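What the Second Pair Costs

When Hodby decided last spring that its robots should learn to clear tables, the first budget had one big number in it and not much else. The big number was for two robot arms. Everything below it was lumped together under "sundries."

Cornel Vlad, who runs operations for the company, still has that spreadsheet. He keeps it, he says, so that he can show new managers what a bad plan looks like when it is neatly laid out.

"We had priced the thing people come to look at," he says. "We hadn't priced the months of work before it could do anything."

Hodby supplies cleaning and clearing services to office cafeterias and conference centers. It wanted a machine that could go around a room after a meeting, pick up what was left and put it in the right place. Like a growing number of mid-sized firms, it chose to collect its own training examples. People do the job by hand with instrumented grippers, the movements are recorded, and a model is trained on the recordings. The arms come later.

That order matters for the money. In Hodby's original plan the arms were to be bought in the first quarter, with data collection starting once they were installed. Vlad moved them to the end. The handheld grippers went to the top of the list, and he bought them in pairs, one for each hand.

The first pair came from Vilten, a small maker that sells grippers, marker plates and cables as a kit. Vlad ordered a second pair within weeks. A gripper that is out for repair stops a whole station, and a station that is stopped still has an operator on the payroll and a room on the lease.

"The second pair felt like a luxury when I signed for it," he says. "By May it was the best money we'd spent."

The task list began with trash. Paper cups are cheap, they crush if they are held too hard, and every cafeteria has them. An operator stands at a small table, picks up a cup, drops it in a bin, resets and goes again. A good shift has long stretches of exactly that.
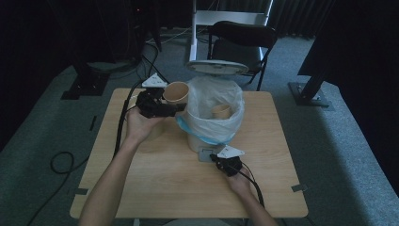 Clearing cups at one of Hodby's collection tables. One is already in the bin and the next is held beside it.

Watching an hour of this is a useful exercise for anyone who has to approve a budget. The objects on the table cost next to nothing. What costs money is the person, and after the person, the floor space and the time spent getting everything back to where it was.

Hodby found that resets took up far more of the day than expected. Cups had to be fished out, bags straightened, items put back. Vlad had allowed nothing for it. He now plans on 19 minutes of every working hour going to resets and checks, and he uses that figure when he works out how many stations he needs.

Breaks were another gap. A gripper is not heavy, but holding one in each hand with the arms out in front is tiring, and the quality of the recordings drops before the operator notices. Sessions at Hodby are now 30 minutes long, followed by a change of task or a rest. That meant hiring one more person than the original plan allowed. Vlad argued for the extra salary by pulling up recordings from the end of long shifts and letting the finance team see how many had been thrown out.

Then there are the consumables, a word Vlad uses broadly. Cups, bin bags, tape and cables all sit on one line of his sheet. Cables are the item he underestimated most. They get stepped on, bent and pulled, and they usually fail at the connector. He budgets for eight replacements a quarter and keeps them in a drawer at the site, where an operator can swap one without filling in a form.

Storage was a fight of a different kind. The recordings are large, and the first vendor quote Hodby received assumed they would all be kept forever. The company now deletes failed takes after a review period and moves older sessions to cheaper storage. It uses Pant, a scheduling and labeling tool, to track which takes have been reviewed. The license is charged per seat, so Vlad buys seats for reviewers only. Operators log their sessions on a shared screen by the door.

Rooms turned out to be the easiest part. Collection does not call for a laboratory. Hodby uses plain interior rooms with curtains, carpet and small tables, and marks the tables with tape. Vlad did make one rule, which is that a room is booked for the full length of a task. Packing up every evening and setting out again in the morning cost the team a little over a week in the first two months – he added it up afterward from the logs.

When the time came to choose the arms, the company had something it would have lacked in the spring: a clear idea of what they had to do. Two suppliers were shortlisted. One of them, Drarkavetti, had quoted in the original round for a larger model with a long reach and a high payload. After several months of clearing cups and plates, Hodby knew that it needed neither. It bought the smaller model, and the saving covered the second pair of grippers and the extra hire with some left over.

Vlad is careful about claiming too much. The trained system is in testing at one site, and it is slower than a person. He has not asked for money for a wider rollout and does not expect to this year. He has asked for another two collection stations, because the next job on the list is sorting, and sorting needs more variety than trash does.

For managers starting from scratch, his suggestions are practical. Rent before buying if the supplier will allow it. Run a single station for a month before deciding how many to build. Write down the time spent on resets from the first day. Hold back roughly 10 percent of the budget and don't assign it to anything until the first month's logs are in.

He would also get rid of the word "sundries." In the current version of the spreadsheet there are separate lines for cables, bags, cups, tape, chairs and room hire, each with a name next to it.

The arms are on row 27.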